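Bedding notes, April 2022

Continuing from the March pages. The March list had four open items: the gray knit, the printed sheets, the order of steps for making a bed, and where spare covers are kept. I have answers for two of them and part of a third.

Gray knit first. It is from the Ravar batch, same yarn as the sample square pinned inside the cupboard door. Washed it at the cool setting with the short spin and dried it flat over two racks. Before the wash it measured 202 by 151 cm laid out on the big table. After, 198 by 154. So it gives up length and takes width, which is what the sample square did too, only the square did it more. I am not going to block it. A blanket this size goes back to whatever shape it likes after two nights on a bed.

Weight on the parcel scale was 900 g and a bit over, dry. The Onari throw was 358 g on the same scale but it is a much smaller piece and a looser knit, so the two should not be compared on the chart as if they were the same kind of thing. I have crossed out the line on the March page where I did that.

Pilling: some along one long edge, where it rubs on the bed rail. None in the middle. Took it off with the comb. The electric shaver catches on this stitch, do not use it.

Folding. Tried the gray knit three ways for the shelf.

Half, half again, then rolled. Rolls up fat and will not stay rolled without a strap.
Thirds lengthwise, then half, then half. Sits well, stacks well, top edge looks untidy.
Half lengthwise, then thirds. Best of them. Fits the 40 cm shelf with the door shut.

Use the last one. Write it on the card.

Printed sheets. The light blue one with the strawberries has been through 7 washes now and the print is holding. I compared it with the pillowcase from the same set, which has been kept in the drawer unwashed, and the mauve is a shade lighter on the sheet. The white dots are the same on both. No cracking. The fitted corners are another matter. Elastic on one corner has gone slack and the sheet creeps up when the blanket is pulled over it. I can put in new elastic, there is a card of it in the sewing tin, 6 mm, should be enough for all four corners. Do all four at once or the new one will pull the sheet crooked.

The other sheet (plain, from Wendar) shrank in the first wash and has not moved after that. Fine for the narrow bed only. Marked the hem with a stitch of red thread so it does not end up on the wrong pile again.

Making the bed. This is the part I spent the most time on, and the sheet of instructions in the folder is wrong in two places. It says to lay the blanket from the foot and pull up. With a heavy knit that drags the sheet along with it and you end up redoing the top corners. Better to put the folded blanket down in the middle of the bed, open it sideways, then take the two top corners and walk them up. Hold the corner itself, a good handful, and lift before you pull. If you pinch the edge between the corners the stitch stretches there and you get a wavy top edge that never lies straight again until the next wash.

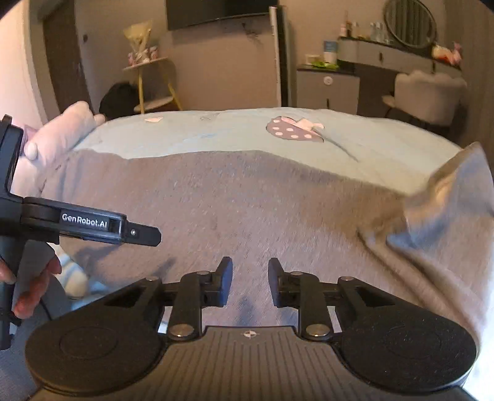 The second mistake in the sheet of instructions is the turn-down. It asks for 30 cm of sheet showing at the top, which on this bed leaves the feet end short. 20 is plenty. Measured from the headboard end of the mattress, not from the pillow, because the pillows are all different heights.

Smoothing: flat of the hand from the center out, and only once. Going over it again just moves the slack around. A ridge that stays after one pass means the blanket is caught underneath, so lift that side right off and lay it down again. Trying to press it out takes longer than starting that side over.

Did the whole bed both ways, from bare mattress. Old order, 11 minutes with one redo. New order, almost 7 and no redo. I had practiced the new one a few times by then so some of the difference is me. Would like someone else to try it cold before the sheet of instructions gets changed.

Soft things. Anything that lives on the bed comes off first and goes on the chair, then back on at the end. I kept leaving them on and working around them and they end up under the blanket as a lump. Put this as step one on the new card.

Spare covers. Still not settled. The tall cupboard is too damp at the bottom, I had a hygrometer in there for a week and it read 70 percent most mornings. Top shelf is better but then the heavy blankets are above head height. For now:

– heavy knits on the middle shelf, folded as above
– sheets in sets, each set inside its own pillowcase
– light throws on the top shelf
– nothing on the bottom except the empty crate

The pillowcase idea comes from the Arnardóttir booklet and it does work. I had lost one half of two different sets before this. Only drawback is that the pillowcase gets creased and needs a press before use.

Moths: no sign. Changed the cedar blocks anyway, the old ones had no smell left. Sanding them is supposed to bring it back, will try on one and see.

To do
Elastic in the strawberry sheet, four corners.
New card for the bed-making steps, with the 20 cm turn-down.
Red thread on the matching plain pillowcase too.
Weigh the second gray knit, same scale, fully dry.
Ask Ravar if the darker gray is the same yarn or only looks it. The label on the darker one gives a higher wash temperature and I don't want to test that on a finished blanket. If they have an offcut, a 15 cm square would do.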